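Home Datasets Models Docs Issues Releases

# Otholm Produce Transfer, fault subset

This is the data card for the fault subset of the Otholm produce transfer recordings. It covers the sessions in which the gripper on the second arm stopped following its commanded width. The recordings are real teleoperated runs on the two-arm bench. They were pulled out of the main set after Parisa Zarei found that the logged gripper state and the video did not agree.

If you only want clean demonstrations, use the main set. Nothing in this folder is in it.

## What went wrong

The task is to pick vegetables out of a basket and put them on a tray. During a February session the gripper began to report a closed state while the fingers were still open in the video. The operator saw it as a missed grasp and tried again. The recorder saw a closed gripper and a normal lift, so it tagged the episode as a success.

The first few were put down to operator error. Babak Azimi then replayed one episode with the arm's joint log next to the video and found that the width value had frozen at the last good reading. The driver kept sending that stale value at the full rate with fresh timestamps. Our check only looked at timestamps, so it passed.

The cause was a loose connector on the gripper's data line. When the wrist rotated past a certain angle, the line dropped. The driver did not raise an error on a dropped line. It held the last value and carried on.

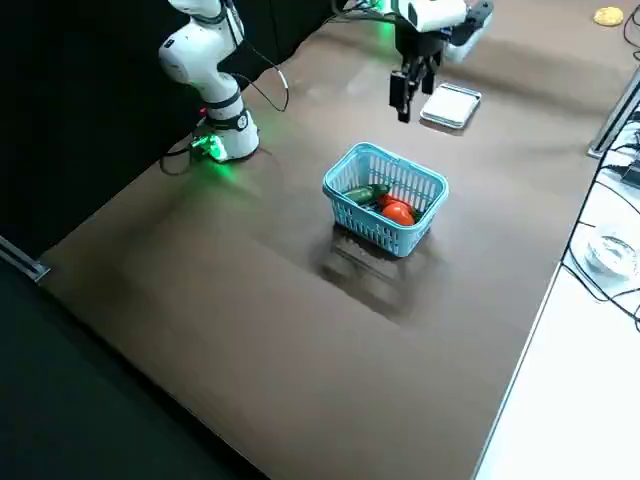
*Bench during the produce task: gripper open over the table, tray beside it, cucumber and tomatoes in the basket.*

## Safety note

A frozen width value is more than a labeling problem. With the old driver, an open command sent during a dropout was lost without warning, and the fingers stayed where they were. On one run the gripper held a tomato and would not let go, and the operator reached in to free it with the arm still enabled. No one was hurt. Mehrangiz Shirazi wrote the incident up, and the bench was shut down until the driver was patched.

The rules since then:

- Hands stay off the bench while either arm is enabled.
- If the gripper does not respond within 3 seconds, press the stop and log the episode as a fault.
- Do not retry a grasp after a fault. Restart the driver first.

## Contents

The subset has 30 episodes. In 7 of them the fault starts before the first grasp, so the gripper signal is no use at any point. In the rest it starts partway through and the early part can be trusted.

Each episode folder holds:

- `joints.csv`: joint positions for both arms
- `gripper.csv`: commanded and reported width
- `video/`: the workspace view and the wrist view
- `fault.json`: start of the fault, end of the fault if it cleared, and the labeler's notes
- `meta.json`: operator code, driver version, original tag

The original tag was left as recorded, even where it is wrong. The corrected one is in `fault.json` under `outcome_reviewed`. Please read that field and not the tag in `meta.json`.

## Labeling

Soudabeh Ebrahimi and Simin Hashemi each marked the fault start by hand from the video, working separately. Where their marks differed by more than 10 video frames, they went over the episode together and agreed on one. Both original marks are kept in the file.

The end of the fault is harder to place. The line sometimes came back for a moment and dropped again. We marked the end only where the reported width followed the command through a full open and close. Episodes where that never happened have `null` in the end field.

## Known problems

- The wrist view is partly blocked when an item is held close to the fingers. Some fault starts were marked from the workspace view alone.
- Light reflects off the tabletop and the tray. A simple threshold segmenter will pick this up as objects.
- Basket contents were not logged per episode. Items were swapped between runs and you will need to read them from the video.
- All faults come from one connector on one bench. A detector trained on this subset may do well here and badly on any other kind of dropout.
- Driver version is missing from a few `meta.json` files. Treat those as the unpatched version.

## The fix

The connector was replaced and the cable was given more slack at the wrist. The patched driver now sends a sequence number from the gripper itself, and the recorder stops the episode if that number does not advance. The check is in the Karnulent recorder under `checks/stale_width.py`. It can be run on old logs too, but without sequence numbers it can only flag a width that stays flat while the command changes. It misses dropouts where the command did not change either.

## Use

Intended for work on fault detection and log checking. Do not train grasping policies on it.

## Changes

- 20th September: corrected fault ends added, reviewed outcome field renamed
- Earlier: first internal copy, shared with the Zestbridge group

Questions about the labels go to Simin Hashemi. Driver questions go to Babak Azimi.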